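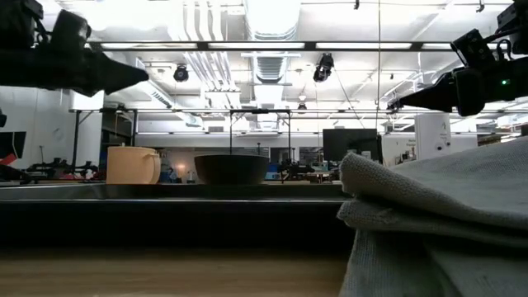 Mug and bowl on the raised platform, gray towel in front.

Section 2: Setting up your Nudach drying rack

Welcome to the fun part! Once the rack is up you'll wonder where all that counter space came from. Set it up in the order given – the feet really do need to go on first.

1. Lay the Remero base frame upside down on a towel.
2. Push one rubber foot onto each corner peg until it clicks.
3. Turn the frame over and press down on all four corners. If it rocks, twist the front feet to level it.

Note: The feet are stiff when new. A little warm water helps a lot.
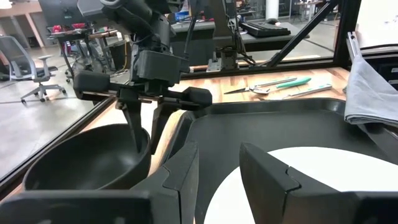
4. Slide the drip tray in from the front, spout toward the sink. You can swap the spout to the other side at any time, so left-handed kitchens are covered!
5. Hook the cutlery cup over the side rail.
6. Load plates from the back, bowls at a slant, and mugs last.

CAUTION: Do not put more than 11 pounds on the top shelf. Keep the rack 2 inches or more from a hot burner.
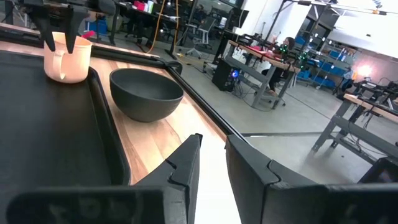 7. Empty the tray when the water reaches the 500 ml line, and wipe it dry before you slide it back in.

Got hard water? Wash the tray in equal parts vinegar and water – it comes up beautifully. Spare feet are listed under Britbridge parts in Section 5.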